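Section 4. Setting Up the Scale on a Covered Table

The Larnlow kitchen scale will give you a number no matter where you put it. Whether the number means anything depends on what is under the scale. Plenty of guides tell you any flat surface will do. We have our doubts, and we suggest you check your own table before you believe a reading.

Before you start

You will need the scale, a drinking glass, some water, and something small and solid that doesn't change weight. Wooden cubes are fine. Coins are fine too. The Pruitt check weight sold as an extra is marked 100 g and is handy if you own one, but do not buy it just for this section.

4.1 Choosing the cloth

A thin printed cloth over a ridged metal table is acceptable. A quilted one is not, whatever the packet says about "grip." The Plostus padded mat in particular lets the feet sink, and readings taken on it drift for as long as you care to watch.

1. Spread the cloth and smooth it outward from the middle with your palms. Straight edges don't matter.

2. Feel for ridges through the fabric. If the table has grooves, turn the scale until all four feet sit on solid metal.

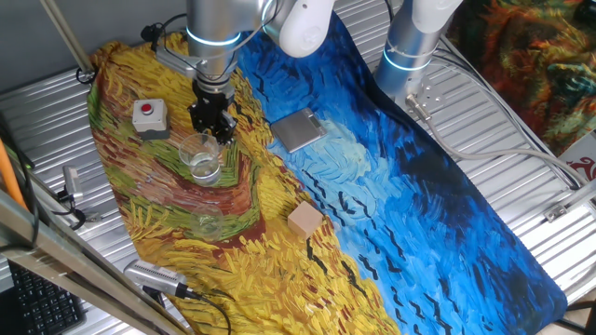 3. Press down on each corner of the scale in turn. If it rocks, move it a little and press again. Folded paper under one foot is often recommended and we have never seen it last a week.

NOTE: A busy pattern makes it harder to spot crumbs and wrinkles. Run a finger around the feet before every session.

4.2 Taking the zero

1. Switch the scale on with nothing on the platform. Wait for the display to settle.

2. If it shows anything other than zero, press TARE once. Pressing it five times does not make it more zero.

3. Put a cube in the middle of the platform, write down the reading, and take it off. Repeat at each corner. The readings should agree to within one gram. If they don't, go back to 4.1.

4. Keep the cubes on the cloth, clear of the platform, until you need them again.
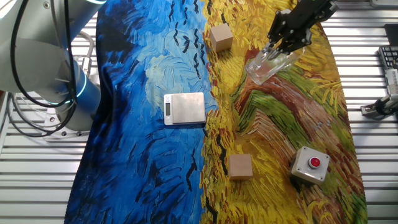
4.3 Weighing water

The claim that a milliliter of water weighs a gram is close enough for a kitchen. The lines printed on your measuring cup may not be. Ours, bought in Rultthorpe, holds 105 g of water when filled to the line marked 100.

1. Place the empty glass on the platform and press TARE.

2. Lift the glass off, pour in the water away from the scale, and put it back. Wipe the bottom first.

3. Read the display from directly in front.

CAUTION: Do not load the platform past 1,000 g. The display goes on counting for a while after that, and those figures are worthless.

4.4 Glass or plastic

We are often told that a light cup gives a "truer" result than a heavy glass. We see no reason why it should, once the tare is done properly. A clear plastic cup does have its drawbacks: it tips easily, and on its side over a patterned cloth like this one, the see-through rim is not the first thing your eye finds. Set it down upright and well away from the display end of the scale. If a reading jumps (our worst was 523 g for a cup that was half full), empty the platform, tare, and start again from 4.2.
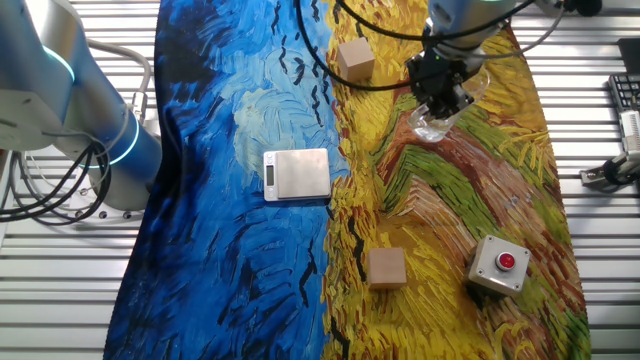 Cleaning up is mostly a matter of order. Take the cup and the cubes off first, then lift the scale by its body and never by the platform. With the scale lying flat in the middle of the cloth, as it is here, it is tempting to drag the whole lot to the edge of the table together. Don't. The feet catch in the grooves. Shake the cloth outdoors and store the scale with nothing on top of it.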